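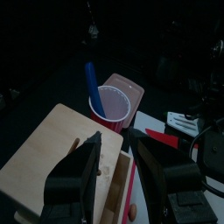
4. Setting Up the Prep Corner

Tuesday, October 5, 2021
By Karabo Radebe

Now that the counter is wiped down (see section 3, and do take your time with it), we come to my favorite part of getting the Pilstead kitchen ready, which is laying out the prep corner. It goes quickly once you've done it a couple of times, so please don't worry if the first try feels fussy!

1. Lay the wooden cutting board down first. Everything else finds its place from there, and it's much easier to shift a bare board than a full one.

2. Put the open wooden box to the right of the board. Keep it shallow and tidy inside, with room for whatever you've just finished chopping.

3. Stand the red plastic cup just past the far corner of the board and drop the blue utensil in, handle up, so you can grab it without looking.

4. Slide the pinkish plastic container in behind the cup. They can sit quite close together, one a little in front of the other.

Note: A few faint smudges on the board are nothing to fret over. Ours has picked up a few near one side and it still gets used every day. Bongani Matlala likes to rub his with a cut lemon, and you're welcome to try that too.

Caution: A tall handle makes a light cup tippy. If yours wobbles, pour in 2 spoonfuls of dry rice to steady it, and change the rice when it gets dusty.

Caution: Please don't leave the board or the box soaking in the sink. Wipe them, dry them with a towel, and give them 25 minutes in the open air before you put them away.

5. Check your reach from where you'll be standing, and nudge things closer if you need to. Then go on to section 5, Washing Up.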